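Cloth Sorting at Trenwood: Pictures from the Two-Arm Study

The Urelia method is supposed to teach two arms to put yellow cloths in a container and leave the teal ones alone. The summary reports 102 successes. I'd like to know what counted as one.

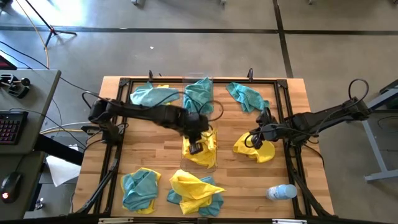 Left gripper on a yellow cloth in the container, with a teal one over the rim.

Oksana Tkachenko scored the April trials and passed any run with the right color inside. Neatness didn't matter. Neither did a corner hanging out, and I think it should.

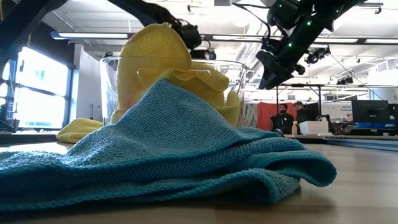
Then there is the training set, 413 demonstrations, all with the same two colors. Manikandan Bhat calls the result general. Try it with gray socks. 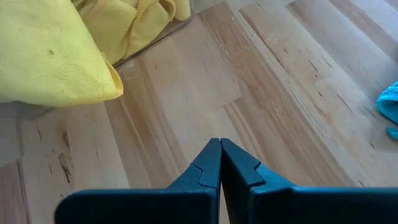

Missed grasps got up to five retries before a run was failed. The first-try rate isn't in the summary. I've asked for it.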